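Vallari Bedding Set

Data card and readme, version 2
Last edited 12th January

Summary

Vallari is a collection of short recordings of ordinary bed-making and bedding care in homes. It covers pillows, pillowcases, blankets, throws, duvets and sheets, and the things people do with them on a normal day: straightening, shaking out, folding, stacking, changing a cover. The set holds 2819 clips from 19 homes. Each clip comes with a short text label and a row in the item table.

The bedding is what people already had. We did not buy matching sets, and we did not ask anyone to iron, wash or replace anything before recording.

What is in the download

clips/ has one folder per home, numbered 01 to 19.
labels.csv has one row per clip.
items.csv has one row per piece of bedding.
stills/ has 202 single pictures taken from the clips.
splits/ has two text files, train and test.
CHANGES.txt lists what is different from version 1.

File names start with the home number, then the room, then a running number. Rooms are bed1, bed2, living and other. "Other" is mostly landings and laundry rooms where people fold things on top of a chest or a machine.

Items

Every piece of bedding has one row in items.csv. The columns are:

item_id: a short code, unique within the set
kind: pillow, pillowcase, duvet, duvet cover, flat sheet, fitted sheet, blanket, throw, mattress pad, cushion
main_color: one plain color word
print: none, dots, stripes, checks, flowers, figures, other
surface: smooth, ribbed, plush, knit, quilted, unknown
size: single, double, crib, unknown
home: the folder number

Fiber content is left out. Many care tags had been cut off or washed blank, and we decided against filling the column for only part of the set. "Plush" in the surface column covers anything with a raised or furry pile, whatever it is made of.

For color we use the word most people would say first. Pale items gave the most trouble. A pillowcase can look white in one clip and pink in the next, depending on the lamp. Chiharu Hosoda went through the pale items a second time and picked one word for each item, so the color in items.csv may differ from how the item looks in a given clip. Please do not use main_color as ground truth for color measurement.

Activities

labels.csv uses these activity words:

straighten: pull or smooth something that stays on the bed
shake: lift and shake out
fold: fold at least once
stack: put one piece on another
cover_on and cover_off: pillowcases and duvet covers
tuck: push an edge under the mattress
move: anything carried or dragged from one place to another
idle: the bedding is in view but no activity could be assigned

A clip has one activity word. Where two things happen, the label is the one that takes up more of the clip. Version 1 had a separate word for fluffing pillows. The labelers disagreed on it so often that it has been merged into "shake".

How the labels were made

Josefien Schouten and Lieven Nijs each labeled all clips without looking at the other's work. Where they differed, Chukwuemeka Bassey watched the clip and made the final choice. The original labels from both people are kept in the columns label_a and label_b, in case you would like to work with the disagreement itself.

The free-text note in each row is one sentence, such as "pillow moved to head of bed" or "throw folded in half on armchair". The notes were written quickly. Spelling has been corrected, wording has not. The same blanket may be called a blanket, a throw or a fleece in different rows. Use item_id if you need them to match.

Blur

Bedding gets moved in big sweeps, and a fair share of the clips have strong motion blur for part of their length. We kept them. The column blur has three values: low, mid and high. It was set by eye, and it describes the worst stretch of the clip. Small prints are the first thing to go. If your work depends on reading the print on a cover, start with blur = low and check the rest by hand.

The stills folder includes pictures from all three blur levels. 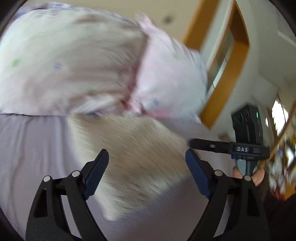 Dotted pillow cover above a beige plush fabric. Blur: high.

Splits

The test split holds whole homes, so no pillow or blanket appears in both files. Homes 04, 11 and 17 are test. The other homes are train. Please report which version you used, as home 11 was in train in version 1.

For quick trials there is a list of 2000 clips in splits/train_small.txt. It was drawn at random from train, with no balancing by activity.

Known problems

Cribs and bunk beds are rare. There is one crib in home 08 and one bunk bed in home 15.

Fitted sheets are labeled "fold" even when the result is closer to a bundle. We talked about a separate word and left it alone.

In home 06 the item codes for two gray blankets were swapped in version 1. This is fixed. If you have your own files keyed to the old codes, CHANGES.txt gives both.

Some duvets have the cover and the insert listed as separate items and some do not. Where the insert was never out of its cover, it has no row.

The surface column is "unknown" for items that only show up in high-blur clips.

Homes and consent

All homes agreed to the recordings and to their release. Clips showing mail, screens with personal content, or family photos on the nightstand were dropped. Faces were removed by dropping the clip. No masking was used. A home can ask for its folder to be taken down, and we will then put out a new version and note the change.

License and use

The clips and tables may be used for research and teaching. Do not try to work out where a home is. If you pass the set on, pass this file on with it.

Contact

Hendrik Dewulf looks after the files. Send corrections with the clip name and the column you think is wrong, one line per correction if possible. Corrections to the item table are collected and go into the next version together. Label corrections are checked against label_a and label_b first and can take longer.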